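Gravton G2 handheld demonstration grippers: two months of use

Reviewed by Oluf Ragnarsson

The Gravton G2 is a pair of handheld grippers for recording manipulation demonstrations without a robot in the loop. The operator holds one in each hand, does the task, and the recorded jaw widths and hand poses are converted afterwards into trajectories for a two-armed robot. We bought a pair to replace a leader-follower setup that was slow to calibrate and tiring to use. Lærke Thoroddsen did most of the recording and I did most of the processing, so the comments on comfort are largely hers and the complaints about files are mine.

Build and handling

Each unit is a light grey and white body with two long curved fingers lined with dark grey pads. The jaws are driven by a trigger with a return spring. Travel is smooth, and there is no detectable play in the linkage after two months. The spring is on the stiff side for small hands. Lærke swapped both for the softer pair supplied in the box, a job that took 20 minutes and needed a hex key that isn't supplied.

The pads grip well on plastic, card and cloth. They are less good on small round objects. The curve of the fingers leaves a narrow contact patch near the tips, and a ball picked up off-centre tends to roll towards one finger as the jaws close. The robot-side gripper from Gravton has the same finger geometry, so this is at least a fair representation of what the robot will face. Our ball-placing task had the highest rejection rate of anything we recorded: 11 demonstrations out of 175 had to be thrown out for drops alone.

Tracking

Pose is taken from printed square markers on a white cube at the base of each gripper. The cubes are a good choice. With a single flat tag, as on the older Flarkach handles, any large wrist rotation turned the tag edge-on and the pose was lost. On the G2 a second face usually comes into view before the first one goes.

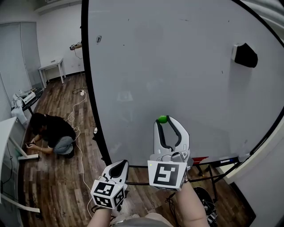 Losses still occur when one hand passes behind the other, or when a forearm crosses the cube. The software fills short gaps by interpolation and flags longer ones. The default threshold for a long gap is too generous, and I would halve it before recording anything you care about. Glare on the marker faces was a problem under our overhead lights in the late afternoon, and was cured by closing the blinds.

Marker faces should be kept clean. A smear of whiteboard ink across one corner was enough to make detection flicker for an entire morning, and it took us longer than it should have to find it.

Software

The recorder is plain and does what it should. You can start and stop an episode with a double squeeze of the right trigger, and with both hands occupied this matters more than anything else in the feature list. It occasionally reads a fast regrasp as a stop command. There is a setting for the squeeze interval, buried in the configuration file and missing from the manual.

Export is the weak part. The two grippers are written as separate streams with separate clocks, and the merge tool assumes they started together. Ours drifted enough over long sessions to be visible on replay, with the left arm arriving late at handovers. We now close both jaws together at the start and end of each episode and align on that. Gravton support confirmed the fault in September and said a fix was planned. It had not appeared when I wrote this.

Comparison with teleoperation

We ran the same tasks through our Tumard leader arms. The handheld grippers are considerably faster per demonstration, and new operators need much less practice. What you give up is any check on whether the robot can reach the pose. Human shoulders and elbows allow approaches that our arms do not, particularly close to the body and up against vertical surfaces. Several good-looking demonstrations failed the reach filter and had to be repeated from further back.

For contact-heavy work such as wiping or pressing, I would still use the Tumard arms. Force is not recorded on the G2, and jaw width is a poor substitute.

Verdict

Recommended for pick-and-place and two-handed handovers, provided someone on the team is willing to write their own merge script. The spare pads sold by Bundgaard fit without trimming and cost less than the originals.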